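Outdoor tree lighting: voltage drop on a long run

talby_90
Posted 2/4/23
Planning for November already. I want to light one large tree at the far end of the yard. The run from the outlet is 438 feet. The supplier (Willisance) lists 3,000 LEDs per reel, low voltage, transformer at the plug end. Will the far end be dim?

Khunthong
Yes. At low voltage over that distance the drop will be severe. Run line voltage to the tree in buried conduit and put the transformer there.

loakley
Disagree on conduit for a seasonal display. Heavier low-voltage cable is legal to lay on the surface in most places and comes up again in January.

Khunthong
Price the copper at 438 feet before recommending that. Conduit is cheaper and is done once.

talby_90
Which part of the tree would you wrap? 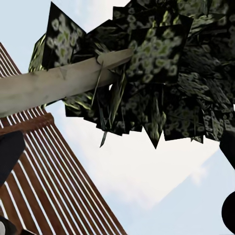

Tree and slatted structure, looking up

Pistorthorpe
Trunk and main limbs only. Canopy wrapping uses four times the string and is slow to take down. Space the turns 4 inches apart on the trunk and wider as you go up.

loakley
4 inches is too tight for a trunk seen from the house. I use 6 and can't tell the difference from 90 feet.

Pistorthorpe
Depends on the bulb. With wide-angle LEDs, 6 is fine. With the narrow ones you will see gaps.

talby_90
They are wide-angle. Going with 6, and getting a quote on the conduit.

Lorraine Oakley (loakley)
Get a quote on the cable too. Either way, use a GFCI outlet.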